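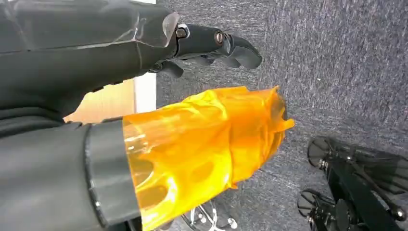 To: Vetirari Workshop Partners list
From: Tunenard Technical Services, Ononbridge
Date: Thu 12 September
Subject: Re: Alternator test results on vehicles with smart charging

Dear members,

Thank you to the workshop that wrote to the list on this subject. Its message is quoted in part, followed by our reply.

> We tested 16 vans from one delivery fleet in July. The
> charging test failed on most of them at idle, although
> the batteries passed and the drivers reported no trouble.
> Should we be quoting for alternators? The customer has
> asked for a written answer before approving any work.
>
> Our tester is still on the software it was delivered with.

We do not recommend replacing an alternator on the basis of an idle test alone. On vehicles with smart charging, the engine computer may lower the output when the battery is close to full. A tester set for conventional charging will record this as a fault.

Please repeat the test as follows:

1. Install software release 321 from the partner download page.
2. Select "Smart charging" on the vehicle menu before connecting the clamps.
3. Switch on the headlights, rear defroster and blower, and hold the engine at a fast idle until the tester prompts you.
4. Print both results and attach them to the job card.

If the second test also fails, check the belt, the ground strap and the main charging cable before quoting for parts. The cable should be tested under load.

Workshops using the Hwang clamp set should note that the 100 amp range is too low for this procedure. The higher range must be selected by hand.

Warranty claims for alternators supplied through the Vetirari program must include both printouts. Claims received with the idle result only will be returned to the workshop for retesting.

Questions about individual vehicles may be sent to this list. Please include the model year and the software release shown on the start screen.

Technical Services
Tunenard, Ononbridge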